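Filed under: Student Projects > Handheld Grippers > Set-up Guide

Part 3: Your first folding session

OK, so by now you've got both grippers charged and you've done the squeeze test from Part 2. If you skipped the squeeze test, go back and do it. I skipped it my first week in the club and recorded 18 takes with a left gripper that thought it was closed the whole time. Wayne Hiebert still brings it up.

I wrote this part for folding because that's what most new members start on for the Lolten project. If you're on the pouring team, Birutė Sproģis has her own sheet and you should follow hers for everything after step 4.

Before you start

You need the pair of grippers (a left and a right, and please check that the numbers match the sign-out page), one piece of cloth, and a surface you can reach across without leaning. A bed is great. A table works too, but cloth slides around on a bare tabletop and you'll spend half the take chasing it.

Note: Pick a cloth that's a different color from whatever is under it. White on white is miserable to check later. Mārtiņš Strazds does our reviews and he will send it back to you!

1. Log in to Bikine on the club laptop and open a new session. Type the task name exactly the way it's written on the task list, lowercase, no extra spaces. We have 619 takes sitting under "Fold towel " with a space on the end and I'm the one who gets to fix them.

2. Scan the QR code on the left gripper first, then the right. If the laptop beeps twice, you scanned the same one twice. Just cancel and go again.

3. Wait for the light. A steady light means go. If it blinks for longer than it takes you to read this step, hold the power button down until it goes dark and start it back up.

4. Wipe the finger tips with the dry cloth in the case. Dry! The spray in the cupboard is for the tabletops.

Caution: Keep your own fingers out from between the gripper tips while you check the trigger. The pinch isn't terrible but it does get your attention, and Valdis Ots has the blood blister to prove it.

5. Spread your cloth out and press record. Do a slow open and close with each hand before you touch anything (we call this the hello). The software uses it to line up the two sides, and a take with no hello can't be used.

6. Make the fold. Pinch a corner with one gripper and keep hold of it while the other one works along the opposite side. Let the tips come down right to the edge of the cloth before you squeeze, and go slower than feels natural. I mean really slow, like you're folding something for a fussy aunt.

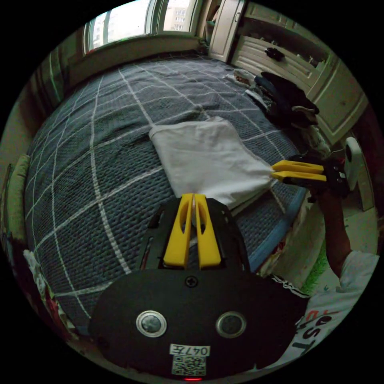

7. Let go with both hands, lift straight up and hold still for a breath. Then stop the recording. People love to skip the breath and it makes the end of the take really hard to trim.

8. Shake the cloth out and put it down a bit differently for the next take. Turn it, bunch it, whatever you like. The Rolland set we trained on last July had nearly every cloth lying the same way, and the arm got very good at exactly that and hopeless at anything else.

If something goes wrong

Dropped the cloth? Keep recording and pick it back up with the gripper. Those takes are useful and we want them. If you used your bare hand to fix it, stop and mark the take as bad.

If the screen shows error 88, the cable to the card reader has worked loose. Push it in until it clicks.

The club's goal for the season is 1,000 good takes, and Žydrūnas Vītola updates the total after practice, so upload before you pack up. Packing up is Part 4.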